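Tarngate Adult Learning: Jewellery Care and Cataloguing
Home | Modules | Handouts | Contact
Handout 3: Sorting a mixed personal collection
Tutor: Mitsuko Morikawa
Last updated: September

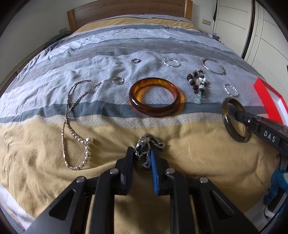 Sorting precedes cleaning. Lay all pieces out singly on a soft, flat surface, in loose rows, with no piece touching another. A bedspread is adequate at home; at the bench use the grey felt.

1. Order of sorting
Sort first by material, then by form. Silver-coloured metal is one group until marks have been read. Do not write "silver" on a record card on the strength of colour alone. Translucent bangles form a second group, and are entered as "amber-coloured" until tested. Beaded and mixed pieces form a third.

2. Measurement
Bangles: internal diameter at the widest and narrowest points, in millimetres. Hinged bangles are measured closed. Rings: internal diameter on the stepped mandrel. An oval reading is recorded as found; do not reshape.

3. Beaded bracelets
Wood and porous stone must not be immersed. Wipe with a dry cloth and check the cord at each side of any pendant. Restring if the cord has stretched by more than 3 mm.

4. Storage
One piece per bag. Twisted and textured surfaces mark plain ones when stored together. Target relative humidity for mixed material is 40 to 53 per cent.

Reading for next session: Yoshida, course reader, section on hinges and clasps. Bring the Goodall record cards and a 600 grit paper.

Comments (3) | Share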